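Filed under: Home & Rentals / Checklists

My walk-through checklist for the Narkley rental, with comments

I do this list every May and again at the end of summer, and people in the Clivbridge landlords' group keep asking me for a copy, so I'm putting it up with my scribbles left in. The house is 1,148 square feet on one floor with a crawl space. Yours will be different, so cross out what you don't have! Last done 30th August.

SMOKE AND CO ALARMS
[x] Press the test button on every alarm
[x] Read the date on the back
[ ] Swap anything 10 years old or older
Comment: The hallway one is due. I bought the replacement already (it's in my glove box, where it has been riding around for weeks) and I'll put it up on the next visit.
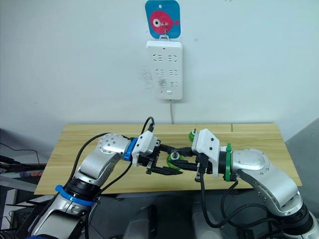 3 min read

STAIRS AND RAILS
[x] Grab the back porch rail and really lean on it
[x] Check each tread for soft spots
[x] Look for nail heads sticking up
Comment: Rail is solid. Second tread from the bottom gives a little under my heel -- I poked it with a screwdriver and the tip went in farther than I'd like. New board ordered from Dumlao Lumber. They're slow but they cut to length for free, so I put up with it.

WATER HEATER
[x] Temperature at the tap
[x] Drip pan dry
[x] Relief valve pipe pointing down and clear
Comment: Still set to 120, and that's where I leave it. I run the kitchen tap for 90 seconds before I stick the thermometer under. The pan had a dead cricket in it and no water, so I'm calling that a pass.

ELECTRICAL
[x] Test and reset every GFCI outlet
[x] No extension cords doing a permanent job
[ ] Panel door closes and every breaker is labeled
Comment: Bathroom GFCI took two pushes to reset. I don't love that. I'm replacing it with the alarm, same trip. The panel labels are still in pencil from the last owner and one of them just says "other"!

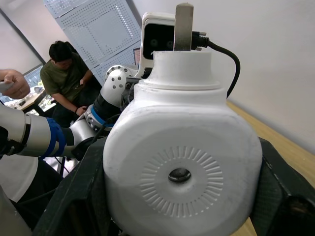
Back to the panel for a second -- I do want to sit down with a helper and flip every breaker one by one, and then type up a proper sheet to tape inside the door. It's on the list for when the Pirnham job is finished and I get my weekends back.

CRAWL SPACE
[x] Vapor barrier flat
[x] No standing water
[x] Vent screens in one piece
Comment: Wear the old jeans. One screen on the north side had pulled loose at a corner, so I stapled it back.

FRIDGE AND DRYER
[x] Dryer vent hose cleaned out
[x] Fridge can't tip when the door is pulled wide open
Comment: Lint for days. Next time bring the long brush and a second trash bag.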